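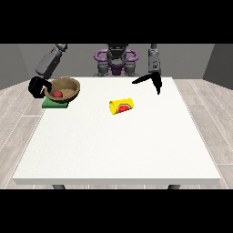 Fig. 1. Table and two-armed robot, simulated view.

June 7, 2025
Stellham, dust seal work, lip geometry B
Present: W. Krajewska, E. Moen, me (K. Hollis). Usa Thepsuriya on the phone for the leak rate part.

Carrying on from the clean baseline. Seal B is the double lip in filled PTFE, spring energised, running on the hard anodised shaft. Geometry A is still in the small chamber and is not to be touched until its outgassing run has finished.

Simulant is the Nieto highland blend, sieved and baked out overnight. Waldemar weighed it before and after. The loss was larger than for the previous bag, so either this one was left open or the earlier bake was too short. Have asked him to put the remainder in the desiccator and write the opening date on the lid.

Setup as before except:
- shaft re-polished by Plastik, returned with no inspection sheet, measured here, within drawing
- new thermocouple on the housing, the old one read high by 2 degrees against the reference
- feed tube for the dust shortened so the powder does not bridge at the bend
- turbo pump isolated during feeding, reopened slowly through the needle valve

Pump down was slow. Embla found the flange gasket on the viewport side had a hair across it. Replaced, wiped, torqued in a star pattern, and the pressure then came down on the usual curve. Lost most of the morning to this.

Housing temperature for the first block was 22 C, shaft turning slowly in one direction only. Leak rate on the Clanix stayed flat through the dry run, at the same level as the clean baseline within the noise. Fed the first charge of dust. Small spike on feeding, which I think is gas carried in with the powder and not the seal, as it decayed with the same time constant as the blank feed we did with the seal plugged. Usa agrees but wants the blank repeated with the shorter tube before it goes in any report. Fair, the volume is different now.

Torque is less tidy. Running torque rose as soon as the dust reached the outer lip and kept rising for the first block. It then dropped in one step and settled. Two explanations on the board:

(a) dust packed in the groove between the lips and then cleared
(b) the outer lip lifted slightly and let a portion through to the inner lip

If (b), leak rate should have moved and it did not, at least not above the noise. However the inner lip on its own would hold that leak rate, so the absence of a change says very little. We have no pressure tap between the lips on this housing. Waldemar says there is enough wall to drill one. I would sooner do it on the spare housing.

Second block with reversing motion. Stopped after 91 cycles when the torque limit tripped. Limit had been left at the value for geometry A, which is lower. My mistake, I did not check the config file after loading it. Raised to the correct value and restarted from zero, and the partial block is kept in the data folder marked as void. Do not merge it with the restarted one, the dust distribution at the start will not be the same.

Restarted block completed with no trip. Torque on reversal shows a sharp peak and then a plateau. The peak grows over the block and the plateau does not. Embla thinks the peak is grains wedging under the lip edge at the turnaround. Plausible, and it would match the short scratches on the shaft from geometry A, which all sit close to the ends of travel. Will look at this shaft under the microscope before anyone cleans it.

Not opened yet. Chamber is left under vacuum with the motor off and the heater at hold. Want the pressure rise curve first.

Note on static charge: powder clung to the inside of the feed tube again, visible when it was taken off. The mass delivered is therefore less than the mass loaded. From now on weigh the tube as well, before and after. Earlier entries quote the loaded mass and should be read as an upper value.

Rosalía Barrios asked by email whether we can run cold this month. Not with the present cold plate, the braid is too short to reach the new housing and I do not trust the clamp. Told her August, on condition that the longer braid arrives and the reversing data look repeatable at room temperature. She also wants the lip drawings in the new template. Passed to Embla.

To do
- pressure rise curve, then vent with dry nitrogen, slowly
- microscope on shaft, ends of travel first, photograph before wiping
- repeat blank feed with short tube, 2 runs
- drill spare housing for interlip tap, WK to sketch
- inspection sheet from Plastik, chase
- torque limit to go in the start-up checklist, above the line for motor direction
- more viewport gaskets, we used the last one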